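Druvadlow Coastal Path - Progress Report to the Birnell Fund
Prepared by Nektarios Michailidis, path surveyor
Jul 14, 2021
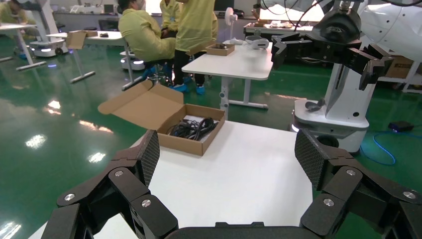 Work since the last report has been confined to the northern half of the route, between the Rarnitz ferry landing and the old lime kilns. The walking survey of this half is finished. The southern half, from the kilns to Nasr Point, is still to be walked, apart from the short length beside the golf course that was covered in spring.

1. Survey

Surface, width, gradient and drainage were recorded for each segment, with a separate entry for every gate, stile and footbridge. Most of the northern route is firm turf or compacted gravel and can be walked in ordinary shoes. The exception is the salt marsh behind the landing. The old boardwalk there has lost its handrail and several treads, and the survey rates it as unsafe after dark or in high wind.

The line shown on the county map does not match the line people walk at 2 places. At the kilns the mapped route runs over ground that has slipped toward the beach. At Birnell Creek it crosses a ford that is passable only near low water, and walkers use the farm bridge upstream. We propose to adopt the walked line in both cases. The farm owner has agreed in principle but wants a self-closing gate at each end of the bridge.

2. Signs

Posts are in the ground as far as the creek. Arrow plates have been fitted to all of them except the 3 nearest the landing, where the wrong size was delivered. Replacements are on order. The information panel for the parking lot is in proof - the tide warning has been moved to the top and set in larger type.

3. Budget

Spending is within the approved total. The boardwalk repair was estimated before lumber prices rose, and the new quote is $3,000 higher. We ask the Fund to approve a transfer of that amount from the printing line, which will be underspent now that the leaflet is to be a single folded sheet. No additional money is requested.

4. Delays

The marsh could not be entered during the nesting period, which set the boardwalk inspection back by 5 weeks. The contractor has since held the crew for us, but cannot do so past the end of August.

5. Next period

Walk and record the southern half, starting at Nasr Point. Fit the remaining plates. Begin the boardwalk repair once the transfer is approved. Get the bridge agreement in writing, including who maintains the gates.

A decision on the transfer is needed before the lumber order can be placed.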